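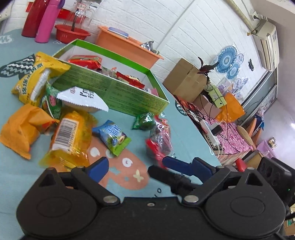
Packed lunches and snacks on the Skivley coach

skustis
Posted 07:42
Going to Skivley in August with two children, 108 miles each way by coach. The website says "light refreshments only". Does anyone know if that covers sandwiches? I'd rather not pay services prices.

Postau
Posted 08:15
Sandwiches are fine. We had cheese rolls and crisps last summer and the driver said nothing. Hot food is what they object to.

danladi2
Posted 08:31
Depends on the driver. Ours told a family to put their egg sandwiches away before we'd left the depot. Take wrapped things and you'll have no bother.

Postau
Posted 08:40
Egg is a different matter. I wouldn't want to sit near it either.

Ziad Rawashdeh
Posted 12:06
The coach stops for half an hour at the halfway point and there are benches behind the car park. We eat there and keep biscuits for the coach. Don't buy water at the kiosk, fill a bottle at home.

danladi2
Posted 12:20
It didn't stop at all when we went. They were running late and drove straight through.

skustis
Posted 18:55
Thanks all. Ham rolls and cereal bars then, and no egg. Is there a bin on board or should I bring a bag?

Postau
Posted 19:10
Bring a bag.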